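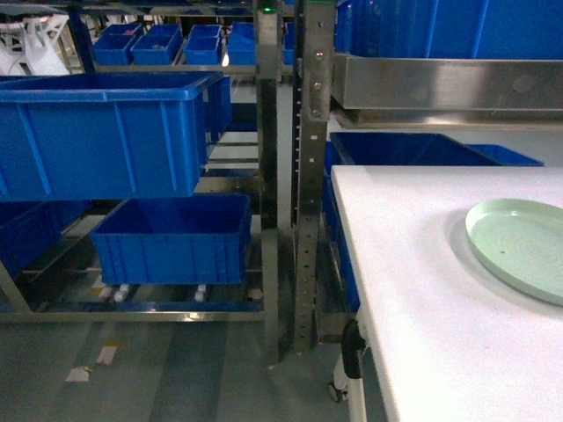

2018-07-05, evening

Today I sang with the choir in Triệu chapel for the first time since January. We were practicing hymn 118, and I still breathe in the wrong place in the second verse. The old parish book says the first chapel stood on this hill in 1663. I thought of it during the silent prayer, and then I lost my page. After, I walked home by Boltari and prayed a little for my mother. Tomorrow I want to read Psalm 46 slowly, before work.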